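Questions we hear a lot about renting at Hanura Commons

Can I see a home before I apply?
Of course, and we'd love to show you around! Stop by the leasing office in Building 4 before 7 in the evening, or call ahead if you'd like a particular floor plan -- the two-bedrooms on the Plitar Street side tend to go fast.

What does it cost to hold a home?
The holding deposit is $300, and it goes toward your first month's rent once you sign. 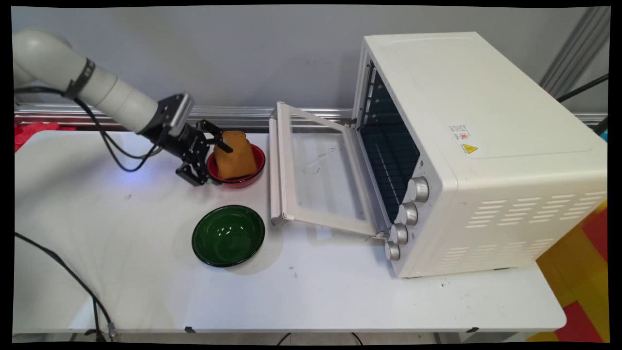

A slice of bread over the red bowl.

Are pets welcome?
Yes, cats and dogs both, up to two per home. Please tell us about them on your application so we can get the paperwork going.

Where do I park?
Each home comes with one space in the Katsaros lot, and there are 208 spaces in all. If you have a second car, just ask us -- we keep a waiting list and it does move along, especially in February.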